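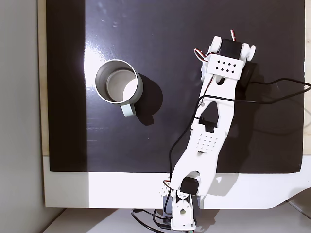 Sumdale Community Kitchen | Tableware and Dishes Team

Progress report to the Skerunmont Fund, 25 November 2018

Hi Kavinda, and thanks again for being so patient with me over the October paperwork!

The big news is the mugs. We've switched the drinks counter over to metal ones with a short handle, and I'm a little in love with them. Your grant paid for 159, and so far we've spent $963 on the mugs and the shelf they live on. I still owe you the Sivakumar receipt (it's in my other bag, I promise). The chipped china has gone to the garden club, who wanted it for seedlings.

The glossy black board is a mixed story. It looks so smart with a mug on it, but it picks up smudges and specks if you so much as walk past, and the glare is pretty strong too. Farzana Weerakoon wants to try a matte one from Prirkel. I'd like to keep what we have until spring and just buy better cloths, so we're still arguing about that one!

We served some 900 hot drinks last month, mostly tea. Washing up is quicker now that we don't have to wrap anything, and the mugs stack up fine by the sink.

Still to do: labels for the shelf, a second drying rack, and a proper home for the spoons. I've set aside $100 for the rack and will send you the price before I order.

Farzana Weerakoon

Oops, that's me signing for both of us. She wrote the numbers, I wrote the rest.

Talk soon,
Your friends at the dishes team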